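# Fold the big coat last

Most advice about putting winter clothes away treats the padded jacket as a storage problem. It takes up too much room, so we are told to squash it, roll it, or seal it in a bag and draw out the air with the hoover. I think this gets the thing the wrong way round. A padded jacket is a folding problem first, and if you fold it properly the storage mostly sorts itself out.

I own one and my household owns three, all bought in different years and all behaving in the same way. They slide off hooks. They fall from the back of a chair if somebody walks past. On a shelf they swell slowly until the door won't close. In our last flat on Kalogeropoulos Street there was a proper coat cupboard and I never thought about any of this. Where we live now there is one wardrobe and the space under the bed, and every spring I have to think about it again.

For two years I used vacuum bags. I bought a pack from Clelus, which cost little enough, and the first time I used them I was pleased with myself. The jackets came down to the thickness of a paperback. In October I opened the bags and the jackets stayed like that. Mine had hard ridges across the back that lasted until nearly Christmas, and the filling had gathered at the bottom of each panel, leaving the top of it with nothing in it but cloth. It was a colder coat than the one I had put away. The second year was worse, and one of the bags had let the air back in anyway and lifted the lid off its box.

So now I fold. I do it on the bed, late on a Sunday morning, once the bed is made. The floor is too dusty and the table is too small, and a bed has some give in it, so the jacket stays where you put it. I zip it up before anything else. An open jacket has two loose fronts that wander off in different directions, and the lining always wants to come out and join them. 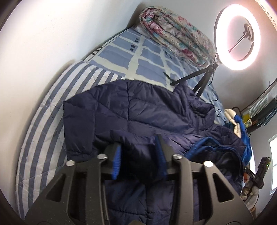

Yolandi Nkosi thinks I have this part wrong, and she told me so at some length when I sent her a draft of this. Zipping it traps the air, she said, and then you spend the next five minutes chasing a bubble from one armpit to the other. She leaves hers open, lays one front over the other like a dressing gown, and folds from there.

I tried it her way on my own navy one. She is right about the bubble. With the front open the air went out at once and the body lay flatter than I have ever managed. But the collar collapsed into itself, the edge of the lining crept out at the side, and when I picked up the finished parcel it came undone in my hands. I have settled on zipping it halfway, which neither of us finds satisfying.

The sleeves matter more than the zip. People cross them over the front, as they would with a shirt, and that puts the two fattest parts of the jacket on top of the thickest part of the body. I lay them straight down the back, side by side, so they fill the dip in the middle. Then the bottom comes up to the chest, the collar comes down over it, and you have a block. It is a soft block and it won't stand on its own, but it will sit in a drawer or a box with other things on top of it. Not heavy things. Jumpers are fine.

There is an argument for not folding at all. Siebe Geerts hangs his all year round and says any time spent on it is time wasted. He also has a hall with 8 hooks in it and lives alone. If you have the hooks, use them. I would only say that a padded jacket left on a hook from April to October gathers dust along the shoulders, and it ends up with other coats hung over it, so it gets squashed whether you meant it to or not.

What I have no patience for is the idea that you need to buy something. Londilano will sell you a folding board. Caltetti does a zipped cube with a handle and a little window for a label. I have handled both in the shop and they are well made, but the board is meant for shirts and the cube is a pillowcase with a zip. We use old pillowcases. They let the air through, they go in the wash, and you can tell which jacket is which by the pillowcase. The striped one is mine.

It takes me most of the morning to do all three, counting the part where I go through the pockets and find the tissues. I do them after everything else has been put away, so that whatever space is left is the space they get.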